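Subject: Re: [gripper-eval] Presard vs. Orkik fingers on thin-wall PET
From: Gil-soo Won
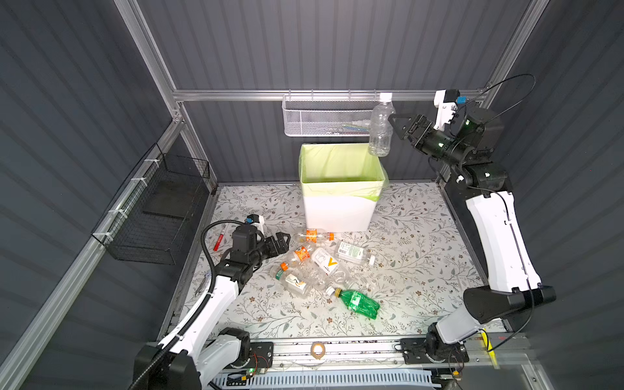
Stamatia, I have finished the second round with the Presard fingers and can answer most of what you asked. The short version is that the pad compound matters less than I expected and the closing profile matters more. All the runs used the bottle-clearing task: pick from a pile on the tablecloth, lift, carry to the bin, release. The side grasp with the cap up and the bottle held over the liner is the pose I scored for hold stability, because an empty bottle has enough wall flex there to show any force drift in the gripper. The remaining detail is under your questions.

Stamatia Makris wrote:
> Did you keep the same force limit for both finger sets? The July
> numbers from Myung were taken at the vendor default and I do not
> think they can be compared with anything.

Yes, same limit, 9 N, set in the controller and checked with the Vernier force plate before each block. The vendor default on the Orkik firmware is higher and it also ramps differently. With the default ramp the fingers reach contact fast, overshoot, and settle back. On a rigid part you would not notice. On an empty bottle the wall buckles during the overshoot and stays buckled, so the pad contact is on a crease for the rest of the carry. I disabled the ramp and used a constant closing speed of 20 mm/s for both sets.

I agree about the July numbers. I would leave them out of the table.

> How many attempts in total, and how did you count a slip that
> was recovered?

849 attempts logged. I threw out 226 of them where the failure was upstream of the fingers (bad pose estimate, arm fault, planner timeout). A slip that was recovered inside the grasp counts as a slip for the stability column and a success for the placement column. If you want one column only, use placement, but then the two finger sets look nearly identical and the difference you care about disappears.

> What is the dominant failure now? Last time it was the pile
> itself and not the grasp.

It is still the pile, to a point. Clear bottles lying across each other give poor depth from the wrist camera. The labels help a lot. With a printed label facing the camera I get a usable patch of points on the curved surface and the fit is fine. With the label turned under, the fit tends to lock onto the bottle beneath, and the fingers close at the wrong height. A green soda bottle is easier than a clear one for the same reason.

The crushed bottles are a separate problem. The model assumes a cylinder. I tried falling back to a plain antipodal search on the point cloud when the cylinder residual is high, and it works better than nothing. It does pick the cap end too often. The Presard fingers tolerate this because the pads are wider. The Orkik fingers tend to roll off the cap.

> Is the tablecloth still on? I would have thought a plain matte
> sheet was the better background for segmentation.

Still on, and I would like to keep it. The vine print gives the stereo matcher some texture through the clear walls, and the table plane comes out cleaner than it did with the plain sheet. The drawback is friction: the cloth drags when the fingertips go too low, and then everything lying on it shifts. I raised the minimum fingertip height by 2 mm and the dragging mostly stopped.

> Any difference between left and right arms?

Small. The right arm does the placing in this cell layout and has the cleaner approach to the bin. The left arm's cable conduit stiffens the wrist rotation near one end of its range, and I limited that joint in software so it would not bias the comparison. Both arms were calibrated to the same table frame, and I repeated the calibration after every finger change. Please do the same on your side. Skipping it cost me one whole block.

> Can you share the release timing? We see bottles catching on
> the liner when they are let go.

I had the same thing. Opening the fingers fully at the bin pushed the folded liner when the release point was low, and the bottle went in sideways or hung on the rim. Two changes fixed it for me:

Release height raised, so the open fingers clear the liner fold.
Partial open first, a short dwell, then full open on the way up.

The dwell can be very short. I have not tuned it.

Still open on my list: the worn-pad test for the Orkik set, and a repeat of the stability column with bottles that have some water left in them. I do not expect the ranking to hold for the second one. If you have spare Orkik pads with real hours on them, I would prefer those to sanding down new ones.

Config files and the raw log are in the usual directory. The column named grip_f is commanded force, and meas_f is the measured one. Myung had these swapped in the old export script, so check which version you are running before you plot anything.

Gil-soo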